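Was die Küche an Pflege braucht, wenn der Sommer zu Ende geht

August 2024

Bei mir fängt das Küchenjahr ja eigentlich im Spätsommer an. Die Zwetschgen kommen, die ersten Äpfel, der Backofen wird wieder öfter angeworfen, und ehe man sich versieht, stehen klebrige Gläser auf jeder freien Fläche und man fragt sich, wo eigentlich der Gummiring vom großen Einmachglas geblieben ist. Deshalb nehme ich mir immer vor dem September ein paar ruhige Vormittage und gehe einmal durch die ganze Küche. Es muss kein Großputz sein! Ich mache mir einen Kaffee, drehe das Radio an und arbeite mich von Schublade zu Schublade, und meistens finde ich dabei Dinge wieder, die ich längst verloren geglaubt hatte (letztes Jahr den Kirschentkerner, das war eine Freude).

Holzbretter und Kochlöffel

Holz ist dankbar, wenn man sich ein bisschen kümmert. Meine Bretter werden nach dem Gebrauch von beiden Seiten kurz heiß abgespült, abgetrocknet und hochkant hingestellt, damit auch an die Unterseite Luft kommt. In die Spülmaschine kommen sie nie, auch nicht ausnahmsweise, auch nicht nach einem Geburtstag mit vielen Gästen. Wenn die Oberfläche rau geworden ist, feuchte ich das Brett leicht an, lasse es über Nacht trocknen und schleife dann immer in Faserrichtung, erst mit 100er-Papier und danach mit 200er. Wer nur feines Papier im Haus hat, kann auch damit anfangen, es dauert dann eben länger.

Danach wird geölt. Ich nehme Leinöl, dünn mit einem Baumwolllappen aufgetragen, und wische nach 20 Minuten alles ab, was nicht eingezogen ist. Das Brett darf dann ein paar Tage stehen, bevor es wieder benutzt wird. Und bitte, das ist mir wichtig: Den Öllappen nicht zusammengeknüllt in den Mülleimer werfen! Leinöl kann sich beim Trocknen so stark erwärmen, dass sich der Lappen von selbst entzündet. Ich hänge ihn flach ausgebreitet draußen auf und entsorge ihn erst, wenn er ganz hart und trocken ist.

Gegen Zwiebelgeruch hilft eine halbe Zitrone mit etwas grobem Salz, kräftig über das Brett gerieben und gut abgespült. Bei Knoblauch hilft es auch, aber weniger. Ich habe mir irgendwann angewöhnt, für Zwiebeln und Knoblauch ein eigenes kleines Brett zu nehmen und fürs Obst ein anderes, und seitdem schmeckt der Apfelkuchen auch wieder nur nach Apfel.

Einmachgläser und Gummiringe

Die Gläser hole ich alle einmal aus dem Keller und fahre mit dem Finger vorsichtig über den Rand. Wo eine Macke ist, schließt der Deckel nicht mehr zuverlässig, und so ein Glas wird bei mir zum Knopfglas oder zur Blumenvase befördert. Gummiringe ziehe ich leicht auseinander. Zeigen sich feine Risse oder fühlt sich der Ring spröde an, kommt er weg, da wird nicht gespart. Die guten lege ich ein paar Minuten in heißes Wasser mit einem Schuss Essig.

Schraubdeckel mit angekratzter Beschichtung oder Rost sortiere ich ebenfalls aus. Und wenn ein Deckel hartnäckig nach Gurken riecht (sie riechen ja alle irgendwann nach Gurken), dann lege ich ihn mit der Innenseite nach oben einen Tag in die Sonne. Der Geruch geht selten völlig weg, aber für Rotkohl reicht es.

Alte Etiketten lösen sich meist in warmem Wasser mit einem Spritzer Spülmittel. Bleibt der Kleber zurück, reibe ich ihn mit ein paar Tropfen Speiseöl ein, warte eine Weile und wische mit einem Tuch nach. Auf meine Gläser schreibe ich übrigens nur noch mit einem abwaschbaren Stift. Schön sieht das nicht aus, aber meine Schrift war ja auf den Etiketten auch nicht besser.

Der Wasserkocher

Bei uns ist das Wasser sehr hart, und wenn ich den Wasserkocher zu lange vergesse, schwimmen die weißen Flöckchen im Tee. Ich löse 4 Teelöffel Zitronensäure in einem Liter kaltem Wasser auf, fülle das in den Kocher und lasse es einfach stehen, ohne den Kocher anzuschalten. Erhitzen sollte man Zitronensäure beim Entkalken nicht, sonst kann sich ein neuer, hartnäckiger Belag bilden. Nach einer Stunde gieße ich alles weg, spüle ein paarmal nach und koche einmal klares Wasser auf, das dann ebenfalls in den Ausguss geht.

Glatte Flächen und Metallleisten

Auf dunklen, glatten Flächen sieht man wirklich alles, jeden Fingertupfer und jeden Wassertropfen. Früher habe ich mit immer mehr Reiniger dagegen angekämpft und mich über die Schlieren geärgert, dabei kamen die Schlieren ja gerade vom vielen Reiniger. Inzwischen nehme ich lauwarmes Wasser mit einem winzigen Tropfen Spülmittel, wische einmal nach und trockne sofort mit einem Geschirrtuch aus Halbleinen. Gebürstetes Metall wische ich immer in Richtung des Schliffs, mit leichter Hand und ohne Scheuermilch.
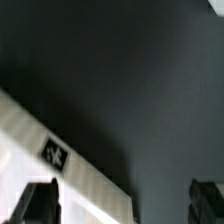
Wo Metall und Fläche aneinanderstoßen, setzt sich gern ein feiner Rand aus Fett und Staub ab. Dafür habe ich eine alte, weiche Zahnbürste in der Schublade, die ich kurz in Spülwasser tauche und gut ausschüttele, bevor ich an der Kante entlangfahre. An elektrischen Geräten bitte vorher den Stecker ziehen und wirklich nur nebelfeucht arbeiten. Aufgedruckte oder aufgeklebte Schriftzüge lasse ich beim Reiben lieber aus, die tupfe ich nur ab.

Schubladen und Vorräte

Zum Schluss kommen die Vorräte dran, und das ist der Teil, den ich am liebsten vor mir herschiebe. Mehl, Grieß, Nüsse, alles einmal heraus und hineingeschaut. Feine Gespinste oder kleine Klümpchen, die wie an Fäden zusammenhängen, sind ein Zeichen für Lebensmittelmotten, dann muss die Packung gut verschlossen sofort nach draußen in die Tonne. Die Regale sauge ich aus, auch in den Ecken und in den Bohrlöchern für die Bodenträger, und wische sie mit Essigwasser nach. Was offen ist, wandert in Schraubgläser.

Bei Gewürzen rieche ich einfach daran. Duftet der Paprika nach nichts mehr, dann schmeckt er auch nach nichts mehr, so leid es einem tut. Ich kaufe inzwischen kleinere Mengen und stelle sie weit weg vom Herd, obwohl sie dort natürlich am praktischsten stünden.

Klemmende Holzschubladen reibe ich an den Laufleisten mit einem Kerzenstummel ein. Ein trockenes Stück Kernseife geht genauso gut, und die Schublade duftet dann noch eine ganze Weile nach frischer Wäsche. Vor dem Einreiben die Leisten aber gut ausbürsten, bei mir kamen beim letzten Mal erstaunlich viele Brotkrümel und ein einzelner Gummiring zum Vorschein.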